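Can a machine put shoes away yet?

calard_dave
7th February
Slippers on the floor, cupboard doors already open, put them in. That's the whole job. 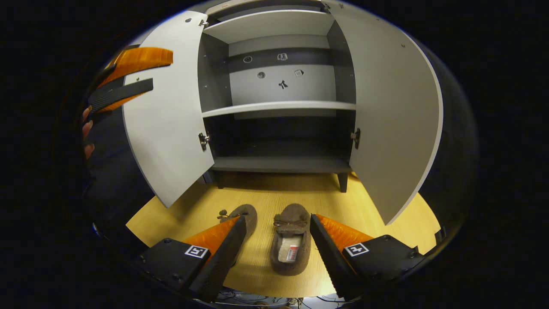
My daughter does it in 6 seconds when she's told to. I'd pay 400 quid for something that did it while I was at work. Are we anywhere near?

Aarti Vashisht
No. Soft footwear squashes when you grip it, and the shelf edge catches the toe. We trialled an arm at Plumbridge for packing felt goods and it managed 340 items a shift. Two of our packers beat that before lunch.

mgidey
Which arm though? Ours at Flusevbridge does leather shoes all day without trouble.

Aarti Vashisht
Same shoe, same tray, same spot every time, I expect. A hallway isn't like that.

mgidey
Fair, but the gap is closing. Two years ago it couldn't do laces.

toolroom_pete
Opening the doors is the bit I'd want to see. Leaving them open for it is half the chore done.

calard_dave
I'd leave them open for it – I leave them open anyway.

mgidey
Then ask again in October. You won't get one for 400 though.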